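How rabbits talk to each other

Rabbits are quiet animals. They do not bark, and they do not miaow at the back door when they want to come in. If you sit near a rabbit for an hour you may not hear it make any sound at all.

Even so, rabbits tell each other things all day long. They use their feet, ears, noses, teeth and tails, and they leave smells behind them for other rabbits to find later. People who keep rabbits can learn to understand quite a lot of it.

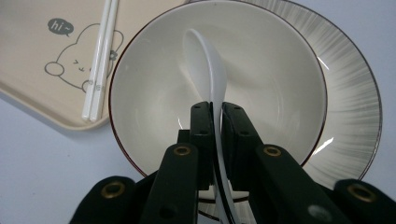
By Akua Acheampong
Clisley Young Naturalists, Issue 61

Why are rabbits so quiet?

Many animals like to eat rabbits. Foxes, stoats, buzzards and badgers all hunt them. An animal that makes a lot of noise is easy to find, so it helps a rabbit to keep its messages silent, or nearly silent.

Wild rabbits in Britain live in groups. Their home is a set of tunnels called a warren. Living in a group means there are more eyes and ears to notice danger, but it only works if the rabbits can warn each other.

Thumping

The loudest thing a rabbit normally does is thump. It lifts its back feet and bangs them down on the ground. Rabbits below ground can hear the thump and feel it through the soil.

A thump usually means "something is wrong". The rabbit might have seen a fox, or smelled one. Pet rabbits thump too, often at things that are not dangerous, such as a vacuum cleaner or a firework. Some thump when they are cross.

If your rabbit thumps at night, go and look at it quietly. Speak softly and check that there is nothing frightening near the hutch. Then let it settle down.

Ears

A rabbit can turn each ear separately. One ear can point forwards while the other points behind, so the rabbit can listen in two directions.

Ears standing straight up mean the rabbit is paying attention. Ears resting along the back, with the eyes half shut and the body loose, mean the rabbit is relaxed. Ears pressed hard against the back, with the body tense, mean the rabbit is frightened or angry. You have to look at the whole rabbit to tell the last two apart.

Lop-eared rabbits have ears that hang down. They cannot move them as freely, which makes them harder to understand, for people and probably for other rabbits too.

Noses and chins

A rabbit's nose twitches when it is awake and interested in something. It twitches quickly when the rabbit is excited or worried, and slows down when the rabbit is calm. In a sleeping rabbit it may stop altogether.

Under its chin a rabbit has small scent glands. It rubs its chin on fence posts, stones, food bowls and sometimes people's shoes. This is called chinning. It leaves a smell that we cannot notice but other rabbits can. The message is something like "I have been here" or "this is mine".

Rabbits also leave messages with their droppings. In the wild you may find a heap of round droppings on a molehill or a bare patch of grass. Rabbits use these places again and again, and any rabbit passing by can tell who has been there.

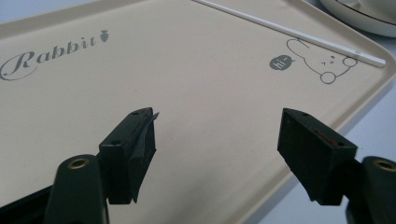
The word "Rabbit", with a small carrot just after it.

Do rabbits really love carrots?

Stories and drawings have put rabbits and carrots together for a long time. Most rabbits will eat a piece of carrot happily, but it is sweet, and too much of it is bad for them. Wild rabbits mostly eat grass and other leafy plants. A pet rabbit needs grass or hay every day – more of it than any other food – and fresh water. Keep carrot as a small treat.

Food is also a good way to learn what a pet rabbit is telling you. A rabbit that runs in circles round your feet may be excited because it knows you have brought its breakfast. A rabbit that will not eat is giving you a serious message. Rabbits can become ill very fast when they stop eating, so tell an adult straight away and ask them to ring the vet.

Teeth

If you stroke a contented rabbit on the forehead, you may feel or hear a soft clicking. This is the rabbit gently moving its teeth together. People sometimes call it purring, though a cat's purr is made in the throat.

Loud, hard grinding is different. It often means the rabbit is in pain, and an adult should call the vet.

Jumping and flopping

A happy rabbit sometimes leaps into the air and twists its body, kicking out its back legs. Rabbit keepers call this a binky. Young rabbits do it most often, but older ones do it as well, especially when they are let out into a bigger space.

Another sign of a happy rabbit is the flop. The rabbit throws itself down on its side and lies still. Owners who have not seen it before can get quite a shock. A rabbit only lies like this when it feels safe, as it takes longer to get up and run.
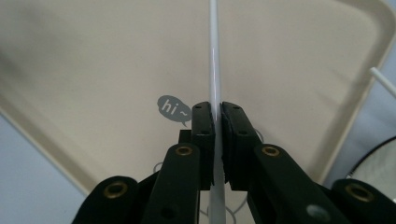 Tails

The underside of a wild rabbit's tail is white. When the rabbit runs away, the tail goes up and the white part shows. Other rabbits can see it flashing and may run too. Scientists have more than one idea about what the white tail is for. It may warn the rest of the group, or it may confuse the animal that is chasing.

Sounds

Rabbits do make a few noises. A growl or a short grunt means "leave me alone". Some rabbits hum or honk softly when they are excited. A rabbit that is terrified or badly hurt may scream. It is a high, sharp sound, and most owners never hear it.

How to say hello to a rabbit

Sit on the floor so that you are not towering over it. Keep still and let the rabbit come to you. Do not put your hand right in front of its nose, where it cannot see very well. Stroke the top of its head, and leave its tummy and feet alone.

If the rabbit lowers its head next to you, it is probably asking to be stroked. If it hops away and turns its back, it has had enough for now.

Words to know

Binky: a leap with a twist in the air
Chinning: rubbing the chin on something to leave a scent
Gland: a part of the body that makes a substance, such as scent
Warren: the group of tunnels where wild rabbits live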